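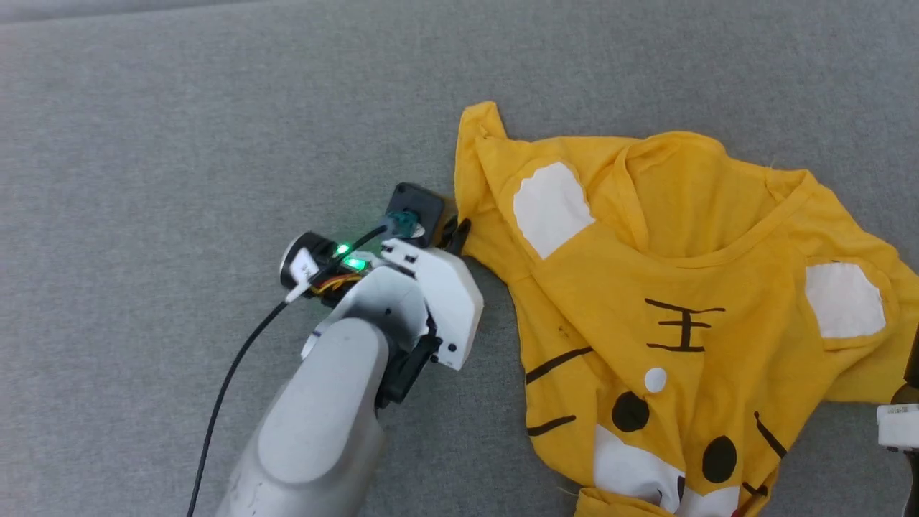
The Stelon takes hold of the tiger top near the hood.

The Stelon cost $210 a month, with the first 20 days free, and I had been sent to Neduvthorpe to say whether it was worth it.

I wrote product reviews for a trade newsletter that went out to laundries, op shops and hotels. Most months it was detergent. In September my editor forwarded a letter from Dosent, the company that leased the Stelon, inviting us to spend a few days with a machine that folded clothes. She had written "you like trains" across the top, as the only way to Neduvthorpe was by train.

The Dosent office was over a tile shop. A technician met me at the door and took me up to a room with white walls and a padded grey table. He asked if I had brought my own clothes. The letter had said to, so I had a suitcase of them, mostly shirts and tea towels, and a few things that had belonged to my son when he was small. I hadn't planned on those. They were in the suitcase already, from the last time I had moved house, and I had packed on top of them.

"Anything you like," the technician said. "It's better if we haven't seen it."

I gave it the tea towels first. It did those well. The shirts were slower, and it had trouble with one that had a stiff collar. I wrote down the times. Then I reached into the bottom of the case and came up with the tiger top, yellow, with ears on the hood and the character for king on the chest. My mother-in-law had sent it from Chengdu. I put it down on the table in a heap, the way it would have come out of a dryer.

The arm moved over and stopped. A green light was on near the wrist. Then the gripper closed on the edge of the cloth, down by the base of the hood, and I found that I had stepped forward.

"Is something wrong?" the technician asked.

"No," I said. "How hard does it pinch?"

He told me. I wrote that down too.

It took four goes. The hood kept falling back over the shoulders, and each time it did the arms let go, drew back and started again from the beginning, with no sign of hurry. On the fourth the sleeves were in and the face was on the outside and the ears lay flat. I'd have put the ears inside. My son used to fold it that way himself, when he was learning, because he said the tiger was asleep.

I asked whether it could be told to do that.

"You'd want the Joshi pack," the technician said. "That lets you show it your own fold. It's another $200, one-off."

"And it would remember?"

"Until you wiped it."

I put the top back in the suitcase and said I'd like to see how the machine behaved when it had nothing to do. It was a fair thing to test. A laundry has slow hours, and some equipment is noisy when it idles. 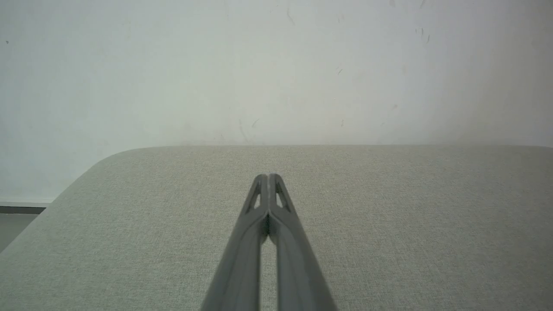 The motors held their position with a low hum that I could hear only when the tile shop's saw was off. After a few minutes I asked if it was waiting for something. The technician said it was looking at the table, and would start when there was something on the table to start on. I asked how long it would do that. He said one of their customers, a hotel, had left it running over a long weekend by mistake, and it had looked at the table for all of that.

We had sandwiches at the desk. He told me the machine in the room had folded 537 pieces since its last service, and the tiger top was the only one with ears. I couldn't tell if he was pleased about it. He had a daughter, he said, who was nearly two.

In the afternoon I ran the tea towels through again, damp this time, and the results were a bit worse. I wrote the review on the train home. I said the Stelon was reliable on flat items and slow on collars, that hoods were a problem, and that the free period was long enough for a small laundry to make up its mind. I gave the price of the Joshi pack and said most businesses wouldn't need it.

My editor cut the part about hoods to save space. She asked if I wanted the machine for the rest of the free period – Dosent had offered to deliver it to my flat. I said I didn't have the room, and then I went and measured the spare bedroom, and rang her back.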